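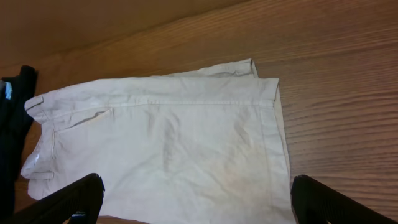 Investing for Income, Week 5: Dividend Cover and Other Comforting Numbers

Last week we left the Bunting accounts at the point where everybody agreed the yield looked wonderful. This week we find out who is paying for it.

Dividend yield is the annual dividend per share divided by the share price. You know this. What people forget is that there are two ways to get a high yield: the company can raise the dividend, or the market can lose faith and drop the price. A screen sorted by yield will put both kinds at the top of the list with the same cheerful green arrow next to them.

Dividend cover

Cover = earnings per share / dividend per share

A cover of 2 means the company earned twice what it paid out. A cover below 1 means it paid out more than it earned, and the difference came from savings, borrowing or selling something. Boards call this "confidence in the outlook."

The payout ratio is the same sum turned upside down. Pick one and stick to it. Last year's exam scripts contained several answers that started with one and finished with the other.

Worked case: Bunting

Bunting earned $24 million and paid $10 million in dividends. Cover is 2.4, which sounds like a company you could introduce to your parents. Now turn to the cash flow statement. Operating cash flow was $15 million. Capital spending was $10 million. That leaves free cash flow of $5 million against a dividend of $10 million, so cash cover is 0.5.

Both figures are correct. Earnings include sales that customers have not paid for yet, and depreciation may run well below what it costs to replace the equipment. Shareholders, being old-fashioned, like their dividends in money.

Roland Mellor asked in the seminar whether one weak year matters. Fair question. A company building a new plant may have poor cash cover for a year or two and be perfectly healthy. Look at five years if you can get them, and read what the spending was for. If the notes say "maintenance" every year, it isn't a building program.

Where the payout policy comes from

Three common types:

Progressive - the dividend rises or holds, never falls, until the morning it is cut by half.
Fixed payout - a set share of earnings. Bumpy, but at least it tells you something.
Residual - whatever is left after worthwhile projects are funded. Loved by textbooks, rarely seen in the wild.

Kornivbridge switched from the first to the second and its share price fell on the day, although the expected payments over the following years were the same. We will argue about why. Signaling is the usual answer. Read Yvonne Tindall's chapter first, and please get past the introduction.

For next time

Work through the Molavville accounts (handout, page 483 of the course reader). Calculate earnings cover and cash cover, and write one paragraph on which you would show a nervous client. Bring it on paper. Poppy Penrose is taking the seminar and does not accept phones held up at an angle.

The December session is on buybacks, where we repeat all of this with fewer shares.

Contact: Liam Tindall, Plutley Evening Finance Program | Copyright Plutley Evening Finance Program | Back to top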